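4. Trying a chore in the simulator first

Right, before you let Merkis anywhere near your actual front room, run the job in the simulator. I know, I know, you want to see it tidy up for real (so did I!), but a virtual room costs nothing to wreck.

1. Start the simulator and pick a room with some furniture in it. Mine is called Hadside.

2. Load the two-armed robot and wait for both arms to come up.

3. Choose one small job. I go for moving a laptop off a table, as it's the sort of thing I'd love to hand over for good.

4. Set the speed to 30 per cent. You can creep up later, but please don't start at 100!

5. Press Run and keep a finger near Stop.

Note: if the room loads at a daft angle, reset the view before you touch any arm settings. I once spent a whole evening "fixing" a shoulder that was perfectly fine.

Caution: a clean run on screen doesn't mean the real arm will manage. Grip is the weak spot, and thin flat things are the worst of the lot.

So can it do chores yet? Some, slowly. Mine clears a mug nicely and folds a tea towel in about 4 minutes, which my gran would have found very funny. I still wouldn't leave it alone with anything that has a screen.
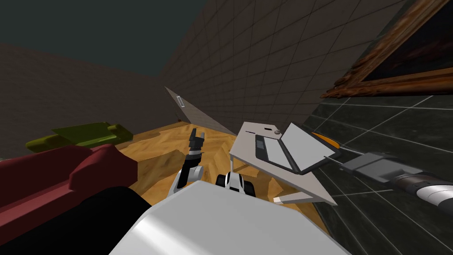
Jaqueline Galindo reckons I'm too gloomy about all this, and that a slow machine is still worth having if it gets on with things while you're out at work. She'd put up with a few broken mugs for that. I might too, by July, if the new grip settings are any good.

6. Save the run before you close the room. The log goes in the Mirham folder, and you'll want it for section 5.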